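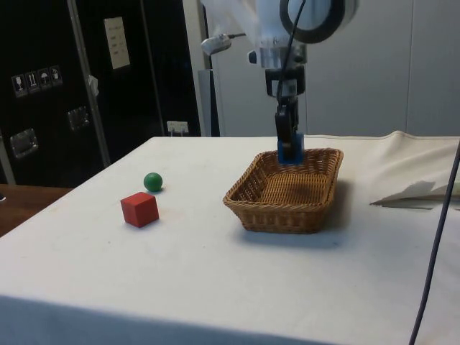
# Washing and Pressing a Large White Tablecloth

These steps are for plain white cotton or linen, including cotton-linen blends. Polyester cloths need cooler water and a cooler iron, so go by the label for those. If the cloth has colored embroidery, skip the bleach step completely and test a corner for bleeding before you put the whole thing in water.

Plan on two days. Most of that is soaking and waiting.

## What you need

- A bathtub or a deep sink
- Powdered laundry detergent without softener
- Oxygen bleach powder (not chlorine bleach)
- Dish soap
- White vinegar
- A soft toothbrush
- A steam iron and a spray bottle
- A clean bed sheet

## Look it over first

Shake the cloth outside, then spread it over a bed in daylight and check it from both sides. Mark each stain with a safety pin next to it, never through it. Wet fabric hides pale stains, and a pin saves you from hunting for them at the tub. Take the pins out before the cloth goes in the machine.

Look at the hem while you're there. A loose hem gets longer in the wash. Five minutes with a needle now will save you redoing a whole side later. Thin spots should be noted too. If you can see light through the cloth along the old fold lines, wash it by hand and leave the machine out of it.

## Treat the stains

Work on stains dry unless the list says otherwise, and always from the back so you push the stain out the way it came in.

**Candle wax.** Put the cloth in the freezer for an hour, or hold an ice pack on the spot. Crack off what you can with a spoon. Lay a paper towel on each side and press with a warm iron, changing the paper as it takes up wax. Colored wax leaves dye behind, and that comes out in the oxygen bleach soak.

**Grease and butter.** Rub in a drop of dish soap with your finger and leave it for 20 minutes. Rinse with the hottest water the fabric allows.

**Red wine and berries.** Stretch the cloth over a bowl, hold it with a rubber band, and pour very hot water through the stain from a little height. Do this in the sink. My aunt, Irja Jääskeläinen, did hers with the kettle every July after the currants, and the same cloth lasted her until she moved out of the house. Blueberry usually takes two rounds.

**Coffee and tea.** Cold water first, then a paste of oxygen bleach and water. Thirty minutes is enough.

**Egg, milk, and blood.** Cold water only. Hot water sets all three. Soak for an hour with a little detergent and brush gently.

**Rust.** These small orange dots come from pins, radiators, and old hangers. Lemon juice and salt will lift fresh ones. Lay the cloth in the sun with the juice on it, keep it damp, and rinse well. Old rust may need a rust remover made for fabric. Chlorine bleach makes rust darker.

## Soak

Fill the tub with warm water deep enough to cover the cloth. Dissolve the oxygen bleach fully before the cloth goes in; the packet will give you the amount. Undissolved powder can leave stiff patches.

Push the cloth under and turn it over now and then for the first half hour. After that, leave it overnight. For a cloth that has yellowed in storage, drain the tub in the morning and start again with fresh water. Impi Aaltonen lent me a linen cloth to practice on that was the color of weak tea, and it took 4 soaks before it stopped giving color to the water. The stripes at the folds were the last to go.

Don't wring it when you lift it out. Wet linen is heavy, and the weight alone can tear a thin spot. Let the water drain out of the tub first, press down on the cloth with flat hands, then gather it up from underneath.

## Wash

Put the cloth in the machine by itself, loosely, with nothing folded. A cloth for a table seating eight or more will fill most home drums. If you have to pack it in, take it to a laundromat.

Use a normal cotton cycle at the warmest setting on the label, with an extra rinse. Keep the spin at 900 rpm or lower. My old Dromer goes a good deal faster than that by default and puts creases in linen that take an evening to iron out. Add half a cup of white vinegar to the last rinse if your water is hard. Leave out fabric softener; it coats the fibers, and a coated cloth holds on to grease.

Before you dry anything, check the stains again. Heat will set whatever is left, so repeat the treatment while the cloth is still wet.

## Dry

Hang the cloth over two parallel lines so it makes a wide M shape. One line gives you a hard crease down the center. Pull the hems straight with your hands and smooth the corners.

Sun is good for white cotton and linen — an afternoon of it does a lot for leftover yellow. Bring the cloth in while it still feels cool and slightly damp. If it dries all the way, spray it evenly with water, roll it up, and leave it in a plastic bag for an hour.

## Press

Linen wants a hot iron and plenty of steam. Cotton is a little more forgiving.

1. Spread the bed sheet on the floor under the ironing board so the finished part has somewhere clean to land.
2. Fold the cloth in half lengthwise, wrong side out, and iron the center section.
3. Open it and turn it right side up. Iron from the middle toward the hems.
4. Do the hems last, stretching them gently ahead of the iron.
5. Run the iron lightly over the center fold, or leave it out if you want a flat table.

For a very large cloth, skip the board. Put a folded blanket and a sheet on the table itself and iron there, a section at a time. Check first that the tabletop can take the heat.

## Store

Let the cloth cool and air for a few hours before you put it away. Rolling is better than folding. Use a cardboard tube covered with acid-free tissue, and wrap an old pillowcase around the outside. If you have to fold, put tissue in the folds and fold in a different place each time.

Don't starch a cloth you're storing. Starch yellows and attracts silverfish. Starch it the day before you use it.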